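Getow Gets Its Saturday Market Back (And I Already Spent Too Much)

18/12/2018

Well, it's official, and I'm a little giddy about it! The town council voted last night to bring back the Saturday market on the old Truleck lot, and the first one is set for April. If you've lived in Getow for any length of time you know how long people have been asking. If you're new here, let me tell you, you missed some very good peaches.

A quick bit of background. The market ran behind the Truleck building for years and then stopped when the lot was sold and the new owners wanted the space for parking. Which they never really used for parking, but okay. After that we had the indoor thing at the Lumbao Street hall for a couple of winters. I went (I go to everything), but it was cramped and the coffee line blocked the door, and you can't sell tomato seedlings in a room with no windows.

So what changed? Mostly a petition. It went around over the fall, on the counter at the bakery and the hardware store and both laundromats, and it came back with 1348 signatures. For a town this size that's a lot of people agreeing on something. I signed it at the bakery with frosting on my thumb, so if one of the pages is sticky, sorry.

The council talked about it for the better part of two hours, and I sat through all of it on one of those folding chairs. Most of the back and forth was over traffic on Lumbao Street and who pays for the portable restrooms. The answer to the second one is the vendors, out of their stall fees. The answer to the first one is that the block closes from six in the morning until two in the afternoon, and the bus gets moved over one street. A few folks who live on that block weren't thrilled, and I get it. They'll have passes to get their cars in and out, and the council promised to look at the whole plan again after the first season.

There's room for 45 stalls. A regular spot costs $900 for the season, and you can pay it in 3 parts if that's easier. I heard some grumbling in the row behind me that it's steep for somebody who only sells jam, and I kind of agree with the grumbler. There will be a few half tables for small sellers too, though the price on those hasn't been set yet. Somebody asked twice and got the same "we'll have that in January" both times.

Food first, as always. The rule is that produce has to be grown within the county or the next one over, and baked goods have to be made by the person selling them. No reselling. Crafts are allowed but they're getting the back row, next to the fence. Hot food is limited to four trucks, and I'm begging whoever picks them to remember that some of us want a breakfast sandwich at seven and don't want a funnel cake until at least ten.

Zavotero, the little grocery on the corner, is on board, which surprised me. I figured they'd be worried about losing Saturday customers, but their letter to the council said they did better business back when the market was running. Makes sense – you buy your greens outside and then you remember you're out of butter. They've even offered their side lot for vendor vans, so that's a load off everybody's mind. 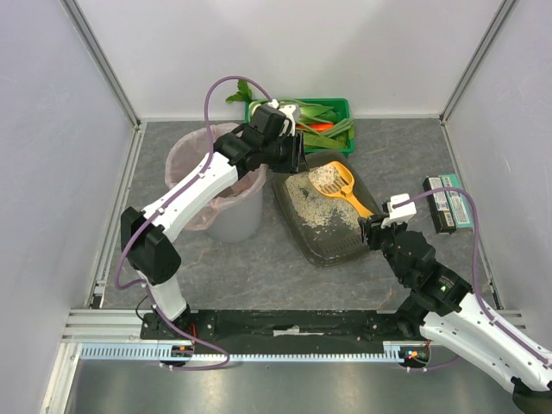
Parking for the rest of us is going to be the school lot and the street, same as for the summer concerts. Bikes can go along the fence. Dogs are welcome on a short leash, except in the food truck area, and I'd like to say my own dog will behave, but she once ate an entire wedge of somebody's sample cheese back at the old market and she looked very pleased with herself.

Oh, and trash! Every stall has to haul out its own boxes and scraps at closing, and there'll be a compost pickup at the end of the day. At the old market the bins were overflowing by noon and the wasps had a great time, so I was glad to hear it come up before anybody had to ask.

If you want to sell, applications open the second week of January at the town office, paper only for now. Returning vendors from the old market get first pick of spots, then it's a drawing. If you'd like to play music, there's a separate sign-up sheet at the front desk, and they're asking for acoustic only before nine. My neighbor plays the banjo at all hours, so I've already told him about it.

Rain plan is back to the Lumbao Street hall. Bring your own bags!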